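How to Update Your Staff Profile and Publication List

Staff profile pages are built from two sources. Your name, title, office and phone extension come from the personnel record and cannot be edited on the web. Everything else – biography, research interests, teaching, supervision and publications – is held in Jotura, and each staff member is responsible for keeping it current.

The steps below apply to academic and research staff, including adjunct and visiting appointments. Doctoral students use a different form, which is available from the graduate office.

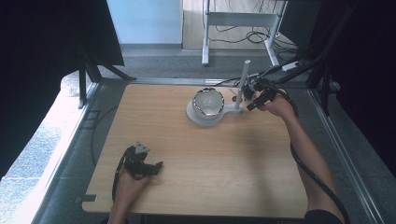 Department of Accounting and Finance – Research and Web Support

Before you start

You need your staff login and a current list of publications. If you joined the department within the last month, check first that your personnel record has been passed to Jotura. New records are loaded overnight. If your name does not come up in the staff search, write to Noreen Fahy and give your staff number.

Step 1. Open your record

Log in to Jotura and select My Profile from the left menu. The record opens in view mode. Select Edit. The record is then locked to you for 80 minutes. After that, unsaved changes are lost and you must open it again.

Step 2. Edit the biography

The biography field takes up to 200 words. Write in the third person and in the present tense for your current post. Start with your position and main field, then previous appointments, most recent first. Professional memberships go in their own field and should not be repeated.

Do not paste directly from a word processor. Hidden formatting is carried over and the paragraph breaks will fail on the public page. Paste into a plain text editor first, then copy from there.

Degrees are listed with the awarding institution and the year. Degrees in progress are not shown.

Step 3. Add publications

Select Outputs, then New Output. Choose the type from the list:

Journal article
Book or edited volume
Book chapter
Conference paper (refereed)
Conference paper (other)
Working paper
Report for an outside body

The type cannot be changed after saving. If you pick the wrong one, delete the entry and start over.

Enter authors in the order in which they appear on the published work, family name first, then initials. Put a semicolon between authors. A comma will make Jotura read two authors as one, and the link to your co-author's profile will not be created.

For journal articles, volume and first page are required. If the article is accepted but not yet assigned to an issue, leave both blank and tick Forthcoming. The entry will appear at the top of your list. Remember to go back and fill in the details, as forthcoming entries are removed from the public page after 13 months.

Working papers that have since been published should be changed to Superseded. They stay in the system but no longer show on the page. Please do this even where the title changed between versions. Kobina Bonsu checks for duplicates each July ahead of the annual research return, and most of those he finds are of this kind.

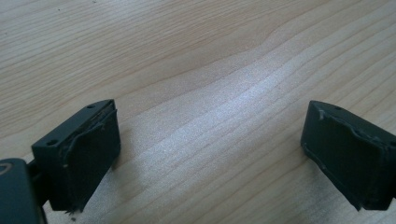 Conference papers need the name of the conference, the city and the country. The name of the host university is optional. If you presented the paper but it did not appear in the proceedings, use Conference paper (other), whether or not it was reviewed.

Step 4. Import a list

Staff with long lists may import them from a reference manager. Export the file in RIS format, go to Outputs and select Import. Records with missing required fields are held in a queue marked Incomplete and must be finished by hand.

The import does not detect accented characters reliably. Zoltán Fodor's name came through in four different spellings on the first load, so check names in particular before you submit.

Step 5. Submit for approval

Select Save, then Submit. Changes to the biography and research interests go to the head of your group for approval:

Financial reporting and audit – Ekow Yakubu
Management accounting – Zoltán Fodor
Banking and finance – Edem Ofori

Changes to publications do not need approval and appear on the public page the next morning. Biography changes normally take 2 working days.

Common problems

The Submit button is gray. A required field is empty. Open each tab in turn; the tab with the missing field has an asterisk beside its name.

The old text still shows after approval. Clear your browser cache and reload. If it has not changed by the following day, report it.

A co-author's name is not linked. The co-author either has left the department or has an older profile from the Zamstead system that has not been moved over. Send both names to Web Support.

Contact

Questions on content: Kobina Bonsu, Research Support
Questions on access and logins: Noreen Fahy, Web Support

Page maintained by: Web Support, Department of Accounting and Finance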